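When a Robot Loses Its Way
A safety story for young readers, from the Prelero Learning Pages
26 September 2019

Robots can do many useful jobs. They can carry things, clean floors and bring a person a cup or a book. Like every machine, a robot can also make mistakes. This page explains one mistake made by a helper robot called Filali, and what its makers did about it.

What Filali was built to do
Filali is a home helper. It was designed at the Guvham workshop to travel from room to room and pick up small objects. Before a robot like Filali is allowed into a real home, it must practice. Much of that practice takes place in a simulation. A simulation is a pretend world made by a computer. It has rooms, doors and furniture, and the robot's program moves through it much as a player moves through a video game.

Practice in a simulation is safe. If the program bumps into a pretend table, no one is hurt and no real table is broken.

What went wrong
In February, Filali's program was given 428 practice trips. In each trip it had to start beside a bed, go to a table and stop in front of it. It finished 286 of those trips correctly. In many of the others, it stopped much too early, in the middle of the floor. In 35 trips it did something more serious: it did not stop in time and ran into the table.

The engineers wished to know why. They studied the rooms in which the program had been practicing.

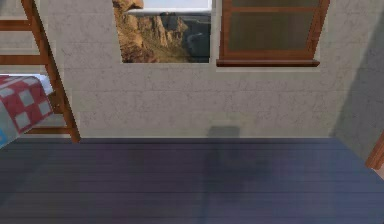

The bed and the window, then the table with the bowl and the vase.
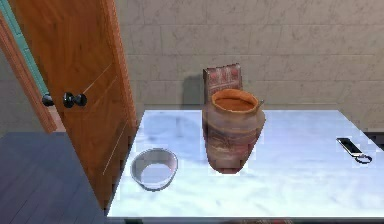 Filali's program had two problems. The first was shadows. A shadow on the floor is dark, and so is a hole or a solid box when it is seen from certain directions. The program had learned to treat dark shapes as things it must not touch. When it met a shadow, it stopped and waited, although the way was clear.

The second problem was the table. Its top was very pale, and the program was poor at judging where a pale surface ended. It believed that the edge was farther away than it was.

A reader, Dendent, wrote to ask why the robot could not simply be told that shadows are harmless. It is a sensible question, and the answer is that a robot must first be able to tell which dark shapes are shadows. A rule that says "ignore everything dark" would be dangerous, for then the robot might ignore a black shoe, a sleeping cat or the top of a staircase.

How it was repaired
The engineers made two changes. They gave the program a way to measure distance as well as color. A shadow is flat, so the distance to it matches the floor. A box stands up from the floor, so the distance is different. They also set a new rule: when the program is unsure how far away something is, it must slow down.

The program was then given 92 new trips. It did not run into the table in any of them. It still stopped early twice, and the engineers are working on that.

Words to know
Engineer: a person who designs, builds and repairs machines.
Fault: something in a machine that does not work as it should.
Program: the set of instructions that a computer or robot follows.
Simulation: a pretend world made by a computer.

Staying safe near robots
Keep your hands, hair and clothing away from a robot that is moving. Do not stand in its path to see whether it will stop. If a robot behaves strangely, step back and tell an adult.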